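Year 10 Sport and Community Project
Final report: Starting a mixed netball side at Savstead
Submitted 3/17/18

Background

Savstead has had a girls' netball club for as long as any of us have been at the school, and the boys who wanted to play had to wait for the lunchtime social games. Our group chose to find out if a mixed side could be put together, trained and entered in the Lorkar Shield, a one-day competition for schools in our part of the district. The Shield opened a mixed division last July and our school had not entered it.

The project had two parts. The first was to recruit and train a squad. The second was to survey students before and after to see if interest in mixed netball had changed.

Recruiting

We put a notice in the daily bulletin and spoke at two year-level assemblies. Students signed up on a sheet outside the gym. The rules for the mixed division say a team may have no more than three boys on court, with one in each third of positions (attack, centre and defence). This made choosing the squad harder than we had planned, as most of the boys who signed up wanted to play in the goal circle and hardly any wanted to play wing defence.

We ended up with a squad of 11. Most of the girls had played club netball. None of the boys had played outside PE, though several played basketball and had to unlearn dribbling and taking extra steps.

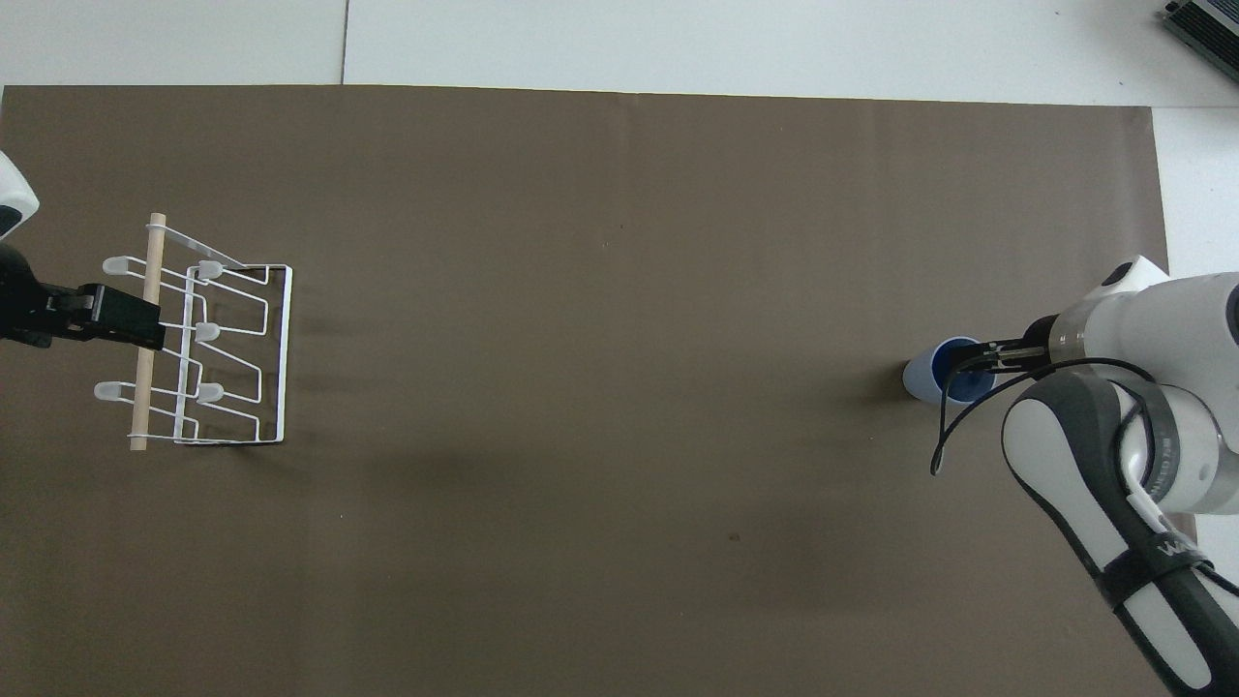

Training

Training was held before school on the outdoor courts. Each session began with a warm-up and footwork, then passing in pairs, then a short game. The main problem was stepping. In our first practice game the umpire, one of the PE staff, called it so often that we hardly got the ball past the centre third. We changed the plan for the next session and spent most of it on landing and pivoting. We used chalk marks on the court and had players land on one, hold, and pass before the other foot came down.

The second problem was contact. The basketball players were used to standing close to the person with the ball, and the 0.9 metre distance rule took a while to become a habit. One of our group cut a length of rope to the right distance and we used it in the defending drill. This worked better than reading the rule out.

We lost some sessions to rain. The gym was already booked by the volleyball squad, so on those mornings we went over court positions on the whiteboard in the sports office. In future we would book the gym at the start of term.

The survey

We surveyed students in Years 8 to 10 at home group. We received 119 responses to the first survey. The second one was done close to the holidays and fewer forms came back, so we have been careful about comparing them. In both surveys the most common reason given for not wanting to play was not knowing the rules. Worry about getting hurt came next, and it was mentioned more by students who had never played. Very few said they thought netball was only for girls, and this was different from what we had predicted in our proposal.

Some questions were not well written. Question 4 asked whether students would "play or watch", and we could not separate the two in the results.

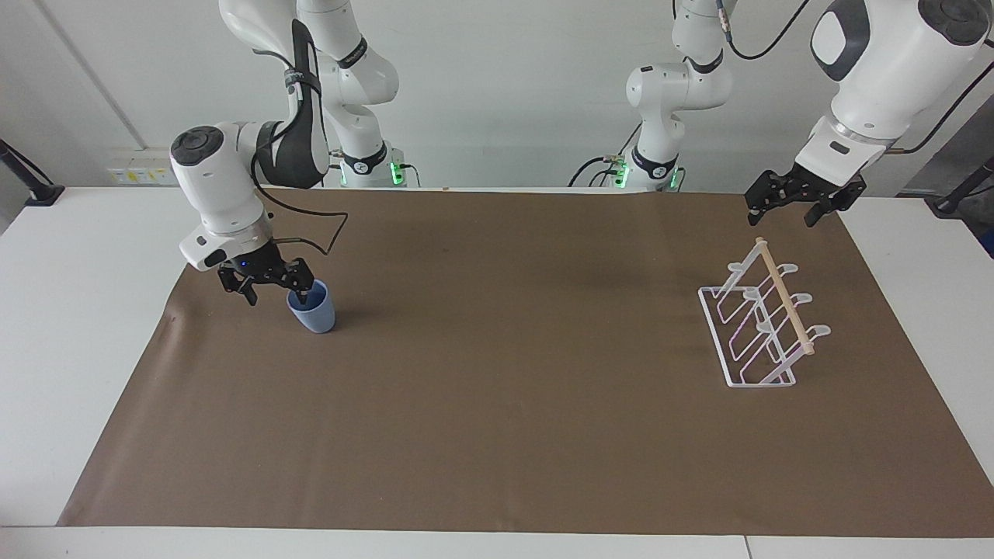
If we ran the survey again we would try it on one home group first and fix any wording that confused people. We would also hand out both surveys at the same point in the term so the numbers could be compared fairly.

The Lorkar Shield

The competition was held at the Trutunis courts. We were drawn in a pool with Pillai College and two other schools. Our first game was against Pillai, who had entered the year before, and they were well ahead by half time. Our passing into the circle was rushed and we gave away a lot of ball on the transverse line. We moved our tallest player back to goal keeper for the second half and the scoring was much closer after that.

We won 2 of our pool games and finished second in the pool. Only the top team went through to the final, so our day finished after lunch. We stayed to help score the remaining games.

What we learned

Planning took more time than training. Permission forms, bus money, bibs and court bookings all had to be done by certain dates, and we missed one of them and had to ask for an extension. We should have given each job to one person. For the first few weeks we all thought someone else was looking after the bus.

On the court, the squad improved most in footwork and least in shooting. We did not set aside enough time for shooters to practise under pressure, and it showed in the first game.

Recommendations

The mixed side should continue next year with a teacher in charge. Training should start at least six weeks before the Shield. A short rules session should be offered to any student before sign-up, as the survey suggests this is what puts most people off. The school will also need a second set of bibs, because the current set is shared with the girls' club and is missing its wing attack.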